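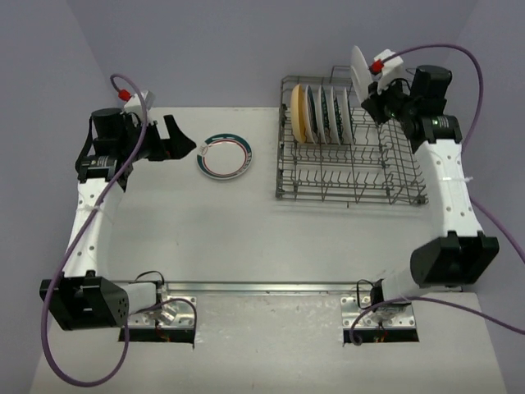

Hiyori Arai wrote that she would look at the cable before blaming the grip. On her pair the right arm let go of a dish halfway to the rack, and the log showed the gripper dropping off the bus for an instant and coming back with its target position reset to open. She asked whether our fault had the same signature.

Yes, it does, and I'm so glad you asked, because I'd been staring at finger force for two evenings! I went back through the February logs last night and the dropout is right there at step 764 of the run where we lost a plate. The grip current is flat and healthy, then there's a gap of 7 samples, then the fingers are opening. The wrist has just started to roll at that point, so the cable theory looks very good to me.
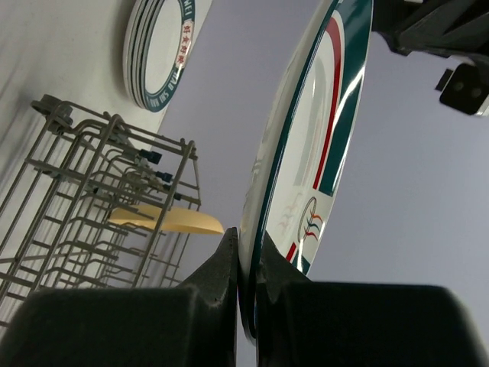 The part that really got me is that our watchdog saw the gap and did nothing. It only trips at 20 missed samples, and the gripper had already come back by then with its default target. So as far as the software was concerned, all was well, and it carried on placing a plate it wasn't holding.

Two changes are in the Plasanport branch now. On reconnect the gripper keeps its last measured position until it gets a fresh command, and any gap at all while a dish is in the fingers stops both arms. I'm leaving the wrist roll speed alone for the moment so we can see whether the fault still shows up. Please keep your hands out of the work area while testing this. A stopped arm still holds its dish, and clearing the stop makes it move right away (I would love a slower restart, patches welcome).

Could somebody with the Costetti connectors try the same roll with the cable tied further back? I think there's a lovely clean answer hiding in there.

Kenta Chiba

On 11 March 2021, Hiyori Arai wrote:
> Has anyone checked for bus dropouts on the right gripper?
> Mine reset to open in mid-carry, with no error shown.
> I'd look at the cable before blaming the grip. Does your
> log have a gap just before the fingers open?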